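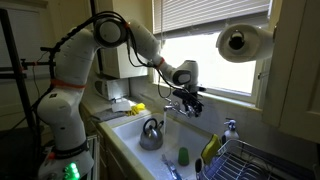
Plovum sink trials

The Plovum sink trials are a set of gripper and camera comparisons run in a domestic kitchen. Task is simple to state: reach a faucet, take hold of it, turn it, let go. Two grippers have been compared so far, the Ada and the Gisto, both on the same white arm with the same controller settings. Trials began in May.

Background

Earlier Plovum work used a bench rig with a dummy tap. Results did not carry over well. A bench tap has free space on every side – a kitchen one sits against a wall, under a window, with a dish rack in the way. The trials were moved to a real sink for that reason and the bench numbers were dropped from the record.

Setup

Arm stands on the floor side of the counter and comes down over the sink from above. Cables run along the outside of the links. Dishes stay in the basin during runs, so the planner has to deal with clutter. The blinds are left partway down; full daylight washed out the overhead camera in early runs and the exposure lock did not help much.
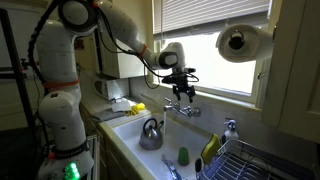 Two-fingered gripper over the faucet, water running.

Grippers

Ada – wider opening, slower close. Tolerates a bad approach angle. Wiring at the wrist tends to swing, see Known problems.

Gisto – narrower, faster, lighter. Needs the approach to be within 12 mm or a finger lands on top of the handle insted of beside it. Most logged failures are of this kind.

Cameras

An overhead view was used first, then a wrist camera was added. The overhead view loses the faucet whenever the forearm passes in front of it. The wrist view keeps it between the fingers but gives poor depth on chrome, as highlights move with the camera.

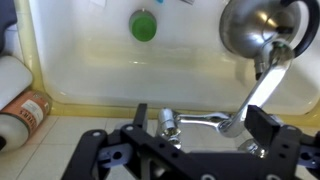
Thongdee, the matching software, was retuned to ignore the brightest pixels. This cut false contacts but made it slower to start. A fixed delay is now added before closing.

Results

3531 attempts logged, 1446 of them with the wrist camera on. Breakdown by gripper not yet published. Sunday runs are kept seperate, different firmware.

Known problems

Loose wiring can snag on the faucet handles. Reflections off metal items in the sink are sometimes matched as the spout. Force readings drift over long sessions and need a re-zero between sets.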